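Hand-held gripper build – pads wear out too fast, what do you use?
Started by koskela_bench, February 13, 2023

koskela_bench wrote:
Hello all. I am building a hand-held gripper with two fingers in our shared workshop, and I practice with it on shoes and a bamboo tray.

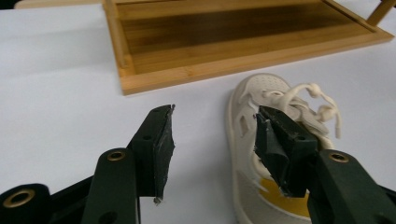
The linkage I am happy with. Brass bushings were a good decision, thank you to the people who told me so in January. My problem is the rubber on the fingers. I have made 235 grips on this pair and one pad has a torn flap already, the other is rough along the edge. I hoped for 400 at least. Shoes are the worst, I think, when I take them by the tongue and the laces. Should I look for harder rubber, or is my way of fixing it wrong? I only wrap it and glue it.

Wolley wrote:
Your way of fixing. A wrapped pad always begins to lift at the corner, and then the first lace pulls it open. Cut a shallow pocket in the finger and let the pad sit inside.

lukine203 wrote:
I don't agree with Wolley. I made pockets on my fingers and changing a pad became a job for a whole evening. Wrapping is fine, but the end must be on the outer side, where nothing rubs. In your photo the flap hangs toward the inside of the finger.

Wolley wrote:
A whole evening? Mine take four minutes. You probably filled the pocket with glue.

lukine203 wrote:
I did, yes. The pad fell out without it.

zirketti wrote:
Which glue is it, and do you sand the rubber before? Also I would not go harder. Hard rubber lasts longer but it slips on smooth things, and then you squeeze more and bend the finger. How does it hold the edge of the tray?

koskela_bench wrote:
Contact glue, no sanding. The tray is no problem, I take it by the front rim and it holds. With the shoe I must close more than I like, the laces are loose and they move between the pads.

@lukine203 you are right about the flap, I had not thought about which side the end is on. I will turn it on the next pair.

zirketti wrote:
Then sand first, it costs nothing. Bicycle tube is also worth trying, it is thin but you always have more of it.

Wolley wrote:
Bicycle tube on a shoe gripper, good luck. It will be gone in a day.

koskela_bench wrote:
I have an old tube, so I will put tube on the left finger and the same rubber as now on the right, both sanded. No pocket for the moment – I don't want to print the fingers again before I know more. I will write the number of grips when one of them tears.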